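Desk Clearing Tips: Robot Rules for a Shared Table

Good practice for any table where a person and a tabletop robot take turns. We use these at the Nosville workshop and they work just as well at home.

Clear staples before the robot gets its turn. Staples catch in wheels and gripper pads, and a Drallov sweeper will push them around the cloth all afternoon. Do this part by hand.

Hold the bin just under the table edge and sweep toward you – never across the table toward someone else.

Keep the written task list on the table, on the left, where the next person can read it. If a step is not on the list, the robot does not do it.

Park the stapler well away from the sweeping path.

Paper scraps go first, staples second. Leave 5 minutes between the last sweep and switching the robot on, and use them to run a magnet over the cloth.

Check the stop button every morning. Replace gripper pads every 3 months – December is our next change.

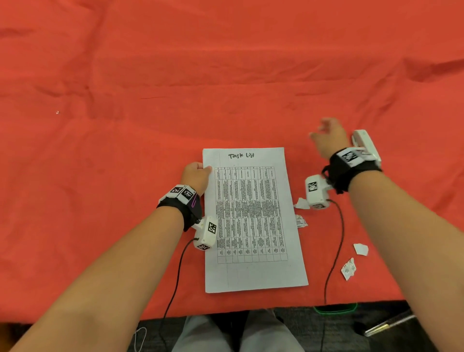
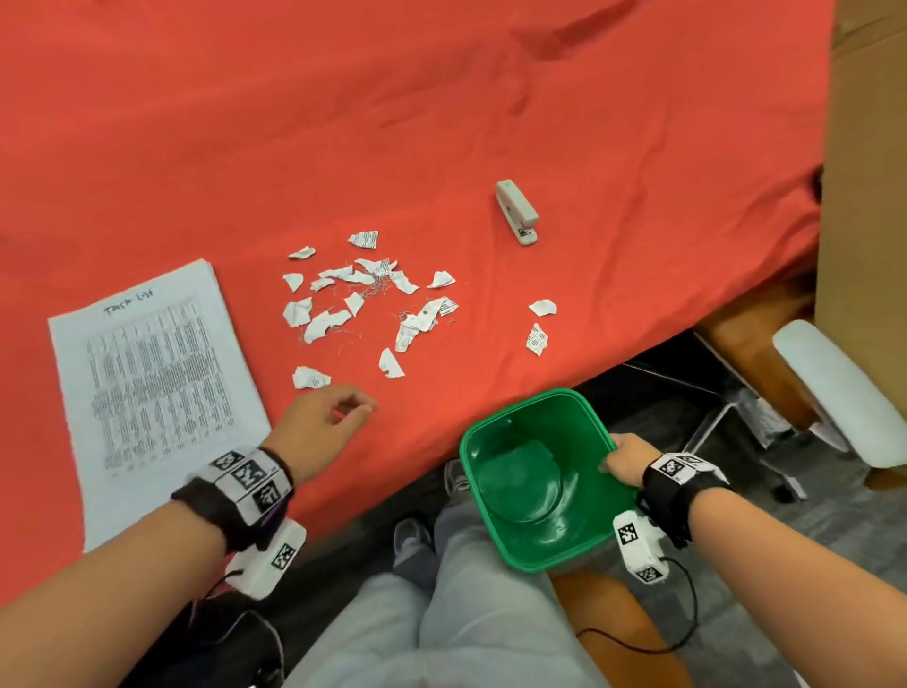 Paper scraps and staples, with the bin at the table edge.

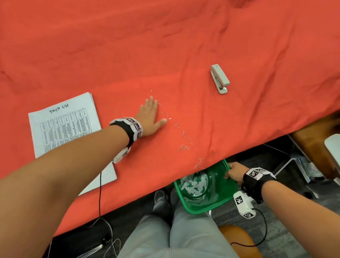 Can the robot run while someone is still seated at the table?

Only at the slow setting, and only if that person can reach the stop button without standing up.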